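# Seaside photography: things people ask me

**Do I need a fancy camera to start?**

No! I took my first 2179 pictures of Plostcombe harbour on a second-hand Zetmont with a sticky shutter button, and I still like more than 6 of them. Borrow something, use your phone, whatever's in the drawer.

**What time should I go?**

Early, if you can bear it. In June I'm down on the slipway before five, when the light comes in low across the mud and every rope throws a shadow. Midday is hard work – the sand goes white and everyone squints.

**How do I stop my horizons sloping?**

Turn on the grid lines and check them twice. Mine still slope (I lean to the left, apparently), so I straighten them at home and leave a bit of spare sky for trimming.

**Is salt spray bad for the lens?**

Yes, it's horrid stuff. I keep a cheap clear filter on mine and carry two soft cloths, one for the wet and one for the smears the first one leaves.

**Tripod or no tripod?**

For the long, milky wave pictures, yes. Push the legs well into the sand and wait for three or four waves to go past before you trust it. My old Aoki tripod sank at Cirnholm halfway through an exposure and I got a lovely blurry picture of my own boot.

**Can I use your pictures?**

For school projects and parish newsletters, gladly. Anything else, drop me a line first and tell me where it's going.
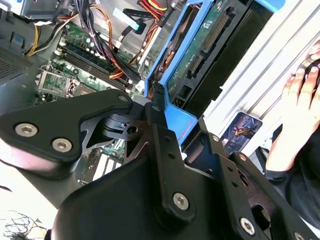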